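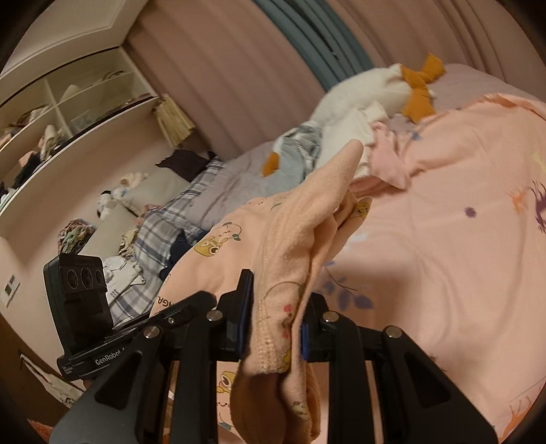
図1 キャラクター柄がプリントされた桃色のフリース衣料

3.2 税率表の調和と執行権限の分離

前節では、付加価値税の調和をめぐる議論が主に標準税率の下限に集中してきたことを確認した。本節では軽減税率の対象品目を取り上げる。品目の線引きは技術的な作業とみなされやすく、加盟国間の政治的合意の対象から外されることが多い。しかし税収の配分に与える影響は小さくなく、線引きの権限と徴収の権限が別の主体に置かれている場合には、その影響がさらに大きくなる。

対象とするのは、国境をまたぐ二つの隣接地域、ErndenとCamposである。両地域は通貨を共有し、物品の移動に対する国境での検査を廃止している。一方、税の徴収と還付はそれぞれの国内法に基づいて行われる。品目表の共通化は両地域の行政協定によって進められ、衣料品、書籍、食料品の一部が対象となった。衣料品については、サイズによる区分を採る案と用途による区分を採る案が並立し、最終的な文言は両者を折衷したものとなった。図1のようなフリース衣料は素材や柄では区分が決まらず、どちらの基準を優先するかによって適用税率が異なりうる。

折衷的な文言は、協定の締結時には合意を容易にした。Ernden側は従来のサイズ区分を維持したと国内に説明し、Campos側は用途区分が認められたと説明した。両者の説明は協定文のいずれの箇所とも矛盾しない。問題が表面化したのは、事業者が一方の地域で登録し、他方の地域で販売する取引が増えた後である。協定には解釈が分かれた場合の裁定手続きが置かれておらず、税務当局は各自の先例に従って処理を続けた。

筆者が行政文書の公開請求を通じて収集した事前照会の回答は200件である。このうち同一の商品群について両地域の回答が食い違ったものを抽出し、争点ごとに整理した。食い違いの多くは、サイズ表示が国内規格に依存する品目と、複数の商品を組み合わせて販売する場合に生じていた。後者については、構成品ごとに税率を適用する方式と、主たる構成品の税率を全体に適用する方式があり、協定はどちらを採るかを定めていない。回答までに要した期間は、Erndenでは6週間、Camposでは8週間が中央値であった。期間の差は照会先の選択にも影響したと考えられるが、今回の資料からその程度を推定することはできない。

こうした状況に対する制度的な対応として、二つの案が提出されている。

第一の案はWasa案と呼ばれ、共同の裁定機関を設置し、その決定に両地域の税務当局を拘束する効力を与えるものである。解釈の統一という点では明快である。ただし、課税要件の実質的な決定が両地域の議会から離れることになり、租税法律主義との関係が問われる。提案文書は、裁定機関の構成員を両議会の承認によって任命することで正統性が確保されるとしている。任命への関与が個別の決定に対する統制を代替できるかどうかについて、提案文書には十分な検討がない。

第二の案はGumumell案と呼ばれ、裁定機関を設けず、一方の当局が出した回答を他方が相互に承認する。主権の移譲を伴わないため、政治的な負担は小さい。反面、事業者は有利な回答を得やすい当局に照会を集中させることができる。徴収された税が販売地に帰属する以上、緩い解釈を採る当局の決定による減収を、もう一方の地域が負担する場合がある。提案文書はこの点について調整金の支払いを想定しているが、算定方法は付属文書に委ねられ、その付属文書はまだ作成されていない。

二つの案の違いは、統合の度合いの差としてだけ理解されることが多い。本稿の立場からは、費用を誰がどの段階で認識するかの差がより重要である。Wasa案では権限移譲の費用が導入時に明示されるため、議会審議での抵抗が強くなる。Gumumell案では費用が運用の過程で分散して発生し、導入時の審議では見えにくい。後者が選ばれやすい理由はここにあり、通貨統合の初期に財政面の調整が先送りされた経緯とも共通する構造を持つ。

2018年3月20日に公表された共同作業部会の中間文書は、Gumumell案を基礎としつつ、回答が食い違った場合に限って協議を義務づける修正を加えた。協議が不調に終わった場合の扱いは定められていない。同文書は対象となる登録事業者をほぼ4,000と見積もっているが、その内訳は示されておらず、越境取引を行う事業者がどの程度含まれるかは不明である。

なお、以上の分析には二つの制約がある。一つは、事前照会を行わずに申告した事業者の取引が資料に含まれないことである。小規模な事業者ほど照会の費用を避ける傾向があるとすれば、回答の食い違いは実際の不一致を過小に示している可能性がある。もう一つは、不服申立てに至った事案が6月の時点でまだ係属中であり、裁判所の解釈を反映できていないことである。次節では、調整金の算定に用いられる最終消費地の推計方法を検討し、推計誤差が両地域の配分額に及ぼす影響を比較する。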